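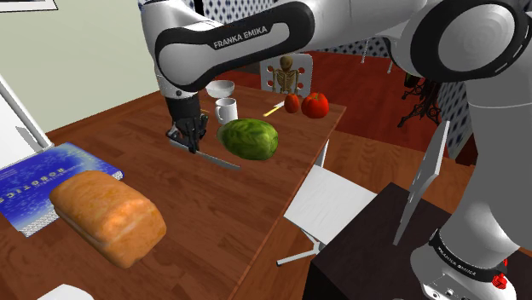
15th September
By Areeba Cheema

Print this page | E-mail this page

Film Production, Unit 2: Reading a Shooting Script

A shooting script is the version handed to the crew once scene numbers are locked. After locking, a deleted scene keeps its number and is marked OMITTED. An added scene takes a letter — 26A sits between 26 and 27.

Page length is measured in eighths. A half page is entered as 4/8, never as 1/2. The assistant director adds the eighths for each day and checks the total against the schedule.

Revised pages are issued on colored paper, with an asterisk in the right margin beside each changed line. The header carries the revision color and date.

For Monday, break down the first ten pages of "Skornier":
- list cast, props and locations by scene
- mark each scene INT or EXT, DAY or NIGHT
- give the length in eighths
- write a summary of up to 26 words per scene

Use the Trenovlow breakdown sheet. Late sheets are marked out of 2 — the full mark is 100 for the unit, carried over to March.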